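To: Trindance Basin Residents List
From: Trindance Marina, Residential Moorings Office
Date: 8 August 2025
Subject: Re: Storage lockers and winter berths on Pier Stikis

Dear berth holders,

The office has received several replies to the notice sent in June. The relevant part is repeated for those who have joined the list in the meantime.

> Residential berth holders are advised that the dock lockers on Pier Stikis
> will be replaced before the winter season. All lockers must be emptied by
> the holder. Items left inside will be moved to the Alarcón shed and kept
> there for 10 days. The new lockers measure 66 inches in length and will be
> assigned one to a berth.

Several residents asked whether a second locker may be rented. At present it may not. The pier has 184 residential berths and the walkway cannot take more lockers without narrowing the fire lane. Residents who keep bicycles, folding tables or spare sails on the dock should apply for a shelf in the Alarcón shed, using the form at the office window.
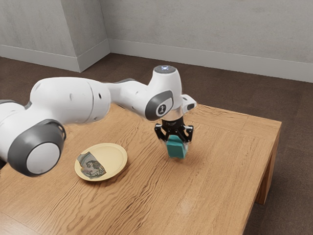

Shelf space will be given first to households living aboard all year. Seasonal holders may apply as well and will be placed on a list in order of receipt. Propane cylinders, paint and fuel cans are not accepted in the shed under any arrangement.

On the question of keys, the Prallura padlocks now in use will not fit the new hasps. Each berth will receive one lock and two keys. Please bring your mooring agreement when you collect them. Residents in berths reached from Gate 904 should collect theirs at the gate hut.

Shore power will remain on throughout the work. Carts are to be returned to the head of the pier overnight, as before.

Replies sent to this address go to the whole list. Questions about an individual account should be made at the office window.

Residential Moorings Office
Trindance Marina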